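Operating Rules for a Shared Bin-Picking Cell: Term Project Report
Chantal Hawthorne, Kekeli Alhassan, Sulastri Teoh
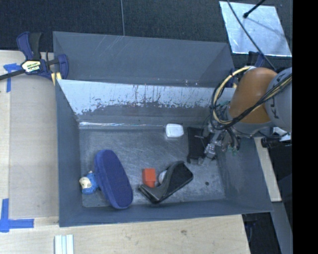 When should a picking trial be stopped by the operator?
At the first contact the gripper was not commanded to make, including contact with a wall of the bin, and before the arm has started its next move.

1. Purpose

The Dorniser cell is used by three project groups. Until January each group kept its own habits for starting, stopping and recording trials, and results could not be compared. We wrote one set of rules, applied it to our own trials and revised it where it did not work. The task throughout was picking mixed small objects from a gray bin clamped at the work surface.

2. Rules adopted

2.1 Before a session. The operator checks that the bin clamps are tight by pushing on the bin by hand. Tape marks are not moved during a session. If a mark has lifted, it is replaced and the bin position is measured again.

2.2 Cables. The arm is driven through its full working range at low speed with one person watching the cable bundle. Any cable that pulls tight or touches the gripper linkage is rerouted before trials begin.

2.3 Speed. Trials run at 60 percent of the programmed maximum. Full speed is allowed only with the guard closed and a second person at the stop button.

2.4 Hands. No one reaches into the bin while the drives are enabled. This applies to short corrections as well, such as turning an object that has rolled against a wall.

2.5 Objects. Each set mixes hard and soft items, and at least one must be round. Objects are poured in from a tray and left as they land. An operator who arranges them by hand marks the trial as arranged, and it is scored separately.

2.6 Records. Every attempt is logged in Skallik, failed attempts included. The entry gives the object, the outcome and the reason for any stop. Entries are made before the next attempt - not at the end of the session.

3. Application

We logged 156 attempts under the rules. Of these, 67 were stopped by the operator. Most stops were for wall contact when the target lay close to the side of the bin. Our first draft allowed light wall contact, but Brittany Beaudoin, who supervised the cell, pointed out that two operators would not agree on what light means. We removed the exception.

Rule 2.4 was the hardest to keep. Disabling the drives and enabling them again takes long enough that operators were tempted to skip it. Kekeli moved the enable switch to the front of the cell, and we saw no further violations in our own sessions.

Rule 2.6 was changed once. The original form had a free text field for the stop reason, and the answers could not be sorted. It now has a fixed list with one open line.

4. Limits

The rules cover one arm and one type of gripper. They do not replace the risk assessment for the room. We did not test them with operators from outside the course, and the speed limit was chosen by judgment - a measured contact force would be a better basis.

5. Open items

The clamp check in 2.1 has no pass value. Sulastri is preparing a method with a spring scale. The other two groups have been sent the rules and will return comments by Tuesday.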